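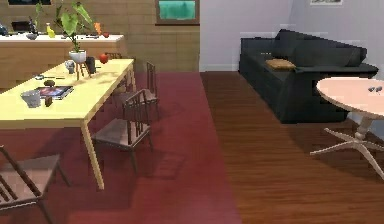 Mi-kyung Yoon wrote in January:

Hello all, I've been reading along quietly for a while and finally have something to ask. My husband and I are leaving the house in Runinton for a much smaller place in Follville, and the books are defeating me. There are 700 of them, mostly his mother's, and every time I fill a carton for the library sale I end up taking half of it out again before supper. Did any of you find a way of choosing that didn't leave you sorry later? And is it worth paying a dealer to come and look? I'd also love to hear how you handled the grown children, who want everything kept and have room for none of it.
Mi-kyung

Dear Mi-kyung, and hello to everybody else too,

I'm so glad you wrote! I meant to answer weeks ago, and then we had company, and then the furnace went, and you know how it goes. Your message has been sitting at the top of my mail the whole time making me feel guilty, so I've made a pot of tea and I'm going to do it properly.

We went through this when we left Disesstead, and the books were the worst of it for me as well (my sister will tell you it was the canning jars, but she didn't have to carry the books). What I did wrong was start with the ones I loved. I sat on the floor with my mother's old cookbooks on the very first morning and by lunchtime I'd read a good deal about aspic and packed nothing whatsoever. Please start with the dull ones. Old travel guides, tax handbooks, anything to do with a computer you no longer own. You get your arm in that way, and by the time you come to the hard shelves you're a bit more ruthless.

As for taking things back out of the carton, I did that too, over and over. In the end I taped each one shut the minute it was full and put it in the car that same evening. I did not write on the outside what was in it. That sounds harsh, I know, but I've been here 13 years now and there are only two books I've ever gone looking for and missed, and one of those I found at a yard sale for a quarter.

About the dealer: we had a very nice man from Kratochvíl come to the house. He was kind about it, but he took nine books and left the rest, and the ones he wanted weren't the ones I'd have guessed. The handsome leather set my father was so proud of didn't interest him a bit. A little pamphlet on beekeeping did. He didn't charge for the visit, so I'd say ask first, and if somebody wants a fee just to walk in the door I'd think twice.

The children, well. I have two, and both of them wanted everything saved "for someday." I finally told them they could each have as much as they could fit in their own car on one visit, and that I'd make lasagna. My son left with the encyclopedia, bless him, and it's still in his garage. My daughter took the picture books and nothing else, and then called me from the road to ask about the atlas. If your husband is the one with the attachment, I'd let him choose his mother's books by himself in a quiet room, without you standing there holding the tape. Mine was much quicker once I went out and weeded.

Do keep some good empty space for the things you'll bring home later. A smaller place fills up so fast, and I like a table with a leafy plant on it and a mug or two as well as anybody.
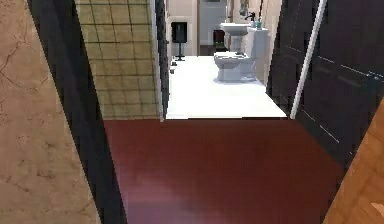

Filed under: Moving to a Smaller Home > Books and Papers

One more thing, and then I'll let you all go. Before anything leaves the house, hold each book by the covers and give it a shake. I found pressed flowers, a dentist's bill, and a letter from my aunt that I'd been wanting to read again since I was a girl. My husband found a ten dollar bill and was unbearable for the rest of the afternoon.

Do write and tell us how it goes in Follville, and whether the library there takes donations all year or only for the spring sale. I've heard both.

Warmly,
Ermelinda Guerreiro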